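Household Skills, Unit 4: Washing Up by Hand
Instructor: Karlijn Verschueren, Eralstead campus, Room 101

Last week covered sorting and scraping. Today we stay with metal plates and the sponge, then move on to drying.

Stainless steel is forgiving, but it shows everything. Brushed steel has a grain, and on a round plate the grain usually runs in circles. Wipe with it. Start at the center, work outward, and finish with one pass along the inside of the rim. Food collects where the rim meets the flat part, and that is the spot most students miss. 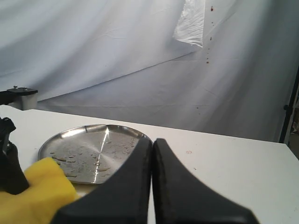 Water left standing on steel dries into spots. If a puddle has a brownish edge, there is still food or sauce in it, and the plate needs another wash before it goes near a towel. Tilt the plate toward a window or lamp to check - streaks show up much better at an angle.

Sponge care
Rinse until the water runs clear, squeeze, and stand it on its edge. Don't leave it under a plate. Use the soft side on brushed steel and keep the scouring side for pots.

Work surface
Wipe the table last. A white top will show sauce marks, so go over it twice with a damp cloth.

For next time: read the Hashmi handout on drying racks, and bring two clean dish towels. The Vernden group meets in the same room at 4.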